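Joltcombe, season two: where things stand

I finished the second season of Joltcombe last night and wanted to get a few thoughts down before I start forgetting who did what.

For anyone who skipped it, the show is set in a harbor town where the ferry company goes under in October and the families who worked for it start turning on each other. Agathe Fleury plays the older sister, Renée, who comes home to sell the house and ends up running the ticket office. Huguette Moulin is the mother. She had maybe four scenes in season one and she's in nearly all of this one, which was the right call.

The first two episodes are slow. There's a long stretch about a missing ledger that could have been cut in half. Once the story moves over to Hastden and the court case begins, it picks up, and episode five is the best the show has done. Most of it is Fleury and Moulin in a parked car.

I was less sold on the Falcão storyline. He shows up, buys the boats, threatens people and leaves. I expected him back in the finale and he wasn't.

The music is different this year too. Fewer songs, more piano. I didn't mind it.

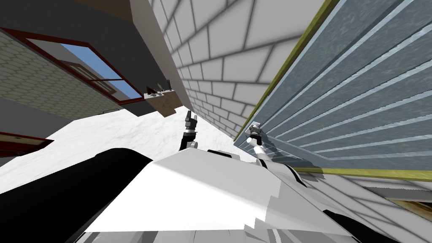
Will there be a third season? Nothing has been announced, but the last episode leaves the sale of the house open, so the writers clearly want one.

I'll probably rewatch episode five this weekend and then go back to Turkholm, which I dropped after the pilot.

27 comments
Shared 300 times

Recent posts
Turkholm: thoughts on the pilot
Five shows I gave up on
Huguette Moulin's best roles
What I'm watching in October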